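Hand-held gripper drops the corner on thick towels

smondal_rig
We run two hand-held grippers as a pair on towel folding. Since Monday the near one has been letting go of the corner on the pull. Jaw travel checks out. Pads were changed at 457 cycles. 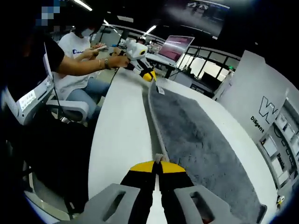
Zero offset is my first suspect. I re-zeroed with the jaws empty and the reading still drifts by the end of a shift. The long gray plush towel is the worst case, and I take it right at the near end with the yellow pads while the second operator has the opposite corner.

camusness
Not offset. Plush compresses. Check the pads for lint and wipe them every 2 hours.

R. Chowdhury
Disagree. Lint doesn't make a reading drift. Ours did the same at 1,003 cycles — loose jaw mount screw.

smondal_rig
Left mount screw took a quarter turn. Will rerun tomorrow and post the log.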